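I have never trusted the rule that you should own less. A man at the Humodcombe library gave a talk on it in March, 44 of us on plastic chairs, and he told us to keep 4 pieces of jewellery and sell the rest. 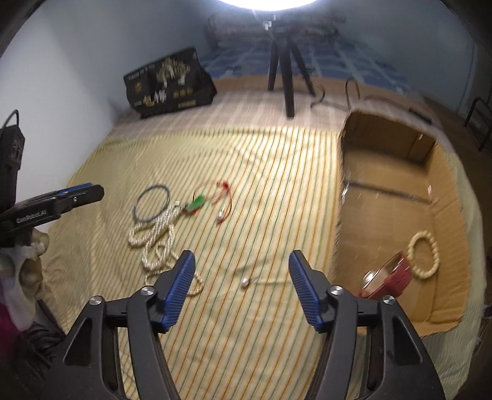 Sell it to whom, though? He had a slide saying the average home holds 3000 pounds' worth of unworn stuff. Eamon Mac Carthaigh asked where the figure came from and got "a survey", which could mean anything. I took a box to the dealer in Vuseck afterwards and was offered less than my bus fare and lunch came to. 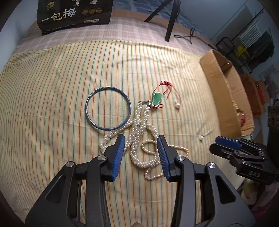
Pearl necklace and a thin dark blue bangle.

His book says the clear feeling comes after a fortnight. I've read the chapter twice and can't find what he did with his own mother's things. The book costs a fair bit, by the way, and takes up shelf space.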